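Mulcahy Index of Clergy and Teachers: common questions

What does the index cover?
Short biographical entries for ministers, rabbis, priests and schoolmasters. There are 4000 entries, drawn from registers, gravestones and printed obituaries.

How is an entry numbered?
By order of receipt. Entry 2415 may stand beside a much lower number in the alphabetical list.

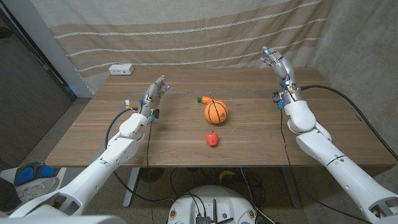
Why do some entries give 2 birth years?
The sources disagree. Both years are printed, with the one from the earlier source first.

What does "fl." mean?
The person was active at the date shown - birth and death are unknown.

How are place names spelt?
As in the source, with the modern form in brackets. Tetudau is left unbracketed, as its spelling has not changed.

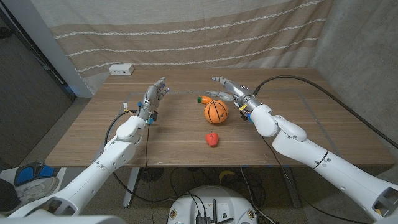

Can I send a correction?
Yes. Quote the entry number and attach a copy of the source. Family trees without sources are kept on file but not used. Corrections are entered 3 times a year, the first in March.

May I reprint an entry?
Single entries, yes, with the number cited. For longer extracts write to Proltus, the publisher.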